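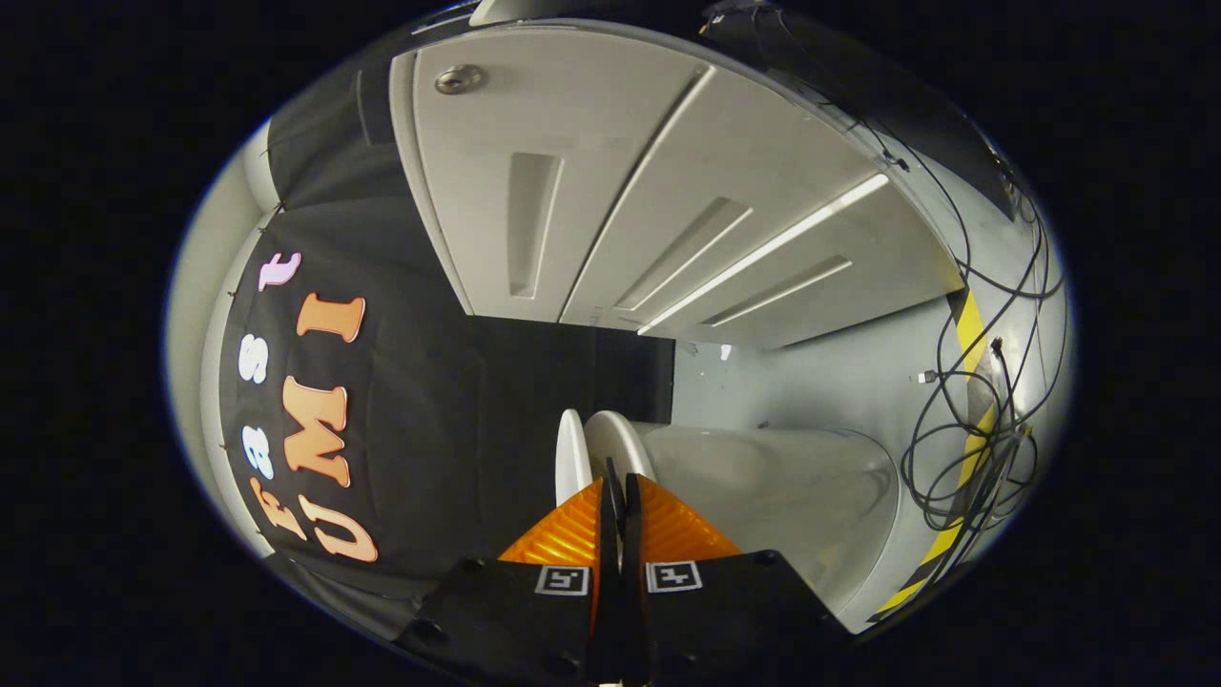

Tuesday, July 23, 2024

Second week of summer league and we lost again, 61 to 48, to the Gratcombe girls. I got home after nine and ate cold rice standing up. I had meant to write down the minutes each girl played while I still remembered them, but I left the score book in the gym bag and the bag in the car, and by the time I went out for it I was too tired to do the adding. The other thing on my mind all evening was tape. A white roll of tape lasts me two ankles, maybe three if they're small, and I have five girls who want both ankles done before every game. I need to order a case before the fall or start telling some of them to buy braces. Braces would be cheaper over a season. They hate the braces.

The game itself. We were fine for a quarter and a half. Pakzad brought the ball up well and didn't force anything, and we were up four when I sat her down. Then Gratcombe went to a half-court trap and we threw the ball away on five possessions in a row. I called time after the third one and told them to put somebody in the middle of the floor and look there first. They nodded. The next pass went down the sideline and out of bounds.

I don't blame them much. We've practiced against a trap twice since school let out, and both times we had seven girls in the gym, so the trap was two girls and a folding chair. You can't learn it that way. On Thursday I'm going to ask the JV girls to stay late and run it live, five on five, with no dribbling allowed past half court until they can pass out of it cleanly.

Rebounding was better than last week. Lenus had most of them in the second half. She is still bringing the ball down to her waist after she gets it, and the short guards take it off her every time, but she's getting to it first, and in June she wasn't. I told her so on the bench. She said her hands were sweaty. I told her to keep the ball at her chin and she said okay, and on the next one she did.

Free throws were bad. 9 for 22. If we make 16 we're in the game with three minutes left and I can press. I wrote that on the board afterward and didn't say anything else about it.

Mojtaba Shahbazi came and sat three rows up with his notebook like always. He kept the shot chart for me. He says we took eleven threes in the first half and four of them were by girls who had a clear lane to the basket. I asked him if he was sure about the four and he showed me the page. He's thinking about helping on the bench this season if the athletic office will approve it. I would like that. I've been doing it with one assistant since Halfdan Grímsdóttir moved over to the middle school, and there are nights when I'm watching the ball and we both miss who's in foul trouble.

Halfdan called on Sunday, by the way, and said there are two eighth graders coming up who can play. One is left-handed and tall, and the other can guard anyone. I said I'd believe it in October at open gym. He said fine. We talked mostly about his knee. He had the second surgery in May and is walking the track in the mornings but can't run yet.

Money. I sat down with the booster account on Saturday and there is $2381 in it. That sounds like a lot until you start taking things out. The summer league fee for the second session is $614, due Friday. Warm-up shirts need replacing, because the old ones have the wrong mascot on the sleeve and half of them have gone missing. Then there's the holiday tournament, which means one night in a motel with four to a room, and food. I'd rather not do another car wash. The last one made less than a good bake sale and three girls got sunburned.

I asked Harero Tire whether they'd put their name on the shirts again and the woman at the desk said to come back when the owner was in. I'll go by on Thursday before practice.

The gym was very hot tonight. They had the big doors propped open at the loading end and it made no difference. One of the Gratcombe girls had to sit with a wet towel on her neck for most of the third quarter. I took our starters out earlier than I normally would, and that is part of why the score got away from us at the end. I'd do the same again. It's July.

One thing I want to remember for later. With two minutes left and the game gone, I put in the three youngest and told them to play man to man and not worry about anything. They got a steal, missed the layup, got the rebound, missed again, and got fouled. The whole bench was standing up. The seniors were louder for that than they had been for anything we did in the first quarter. Last year's seniors wouldn't have been. I don't know how much of that is me and how much is just who they are, but I noticed it.

The ride home was quiet. I had two girls in the car whose parents work evenings. They wanted to stop for ice cream and I said no, and then I stopped. One of them asked me if we were going to be any good this year. I said I thought we'd win more than we did last winter if we could learn to pass out of a trap. She said, "So, no?" and the other one laughed so hard she got chocolate on the seat.

For Thursday:
Trap drill with JV, at least 20 minutes.
Free throws in pairs, make two in a row before you leave the line.
Outlet passes, ball at the chin, Lenus first.
Ask about water. The fountain by the locker room is still shut off and we need jugs.
Return the gym key to the front office.

Also call the league about the August schedule – they have us down for two games on the same night at two different schools. I wrote to them about it last week and got no answer.

Bed now. I still haven't done the minutes. I'll do them at lunch tomorrow if the book dries out – somebody's water bottle leaked in the bag.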